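Table-clearing trial wraps up its first month

The Lidumon house has finished the first month of its shared table trial, and residents have asked for a short report on how it went.

The idea came from Deisy Ccori, who found the small round table was collecting everything that came out of shopping bags and pockets. Under the trial, whoever sits down last in the evening clears it before 9. Groceries go to the kitchen, rubbish and recycling go out, and anything left without an owner goes on the bookshelf for a week.

The usual offenders will be familiar: wet wipes, a carton or a can left lying on its side, a cup, a piece of fruit. None of it is much trouble alone, but it adds up by the end of the day, and the tablecloth can't be shaken out until everything is off.
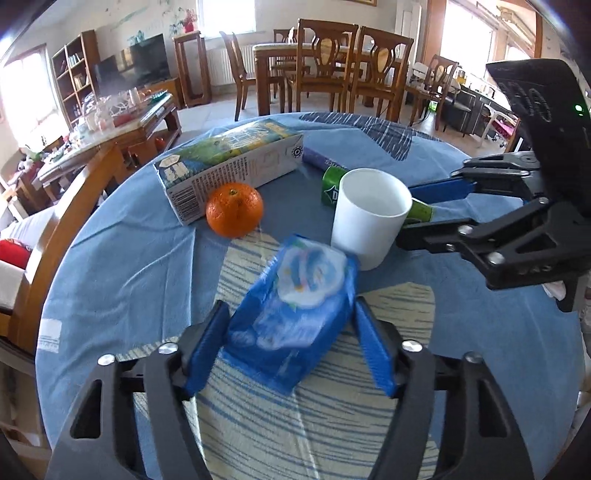
Wipes are now to be kept in one spot. We were going through a lot of them because every room had a packet open and half of them dried out. Please finish the open packet before starting another, and press the seal down properly. The house has bought a box of 500 for the cupboard, which should see us through to winter.

Oranges and other fruit can stay out if they're going to be eaten that day. Otherwise put them in the bowl in the kitchen. Empty cans should be rinsed, and cartons flattened before they go in the recycling. Mogens Eskildsen takes the bin to the kerb and would rather not do the flattening himself in the dark.

Placemats are to stay on the table. The blue tablecloth gets a cold wash and is hung over the line, as the dryer has already shrunk one.

Residents at the February meeting agreed to keep going for another 30 days. The larger dining table isn't part of the trial, although Deisy has asked that people push their chairs in after meals. Comments can be left with her or written on the sheet beside the fridge.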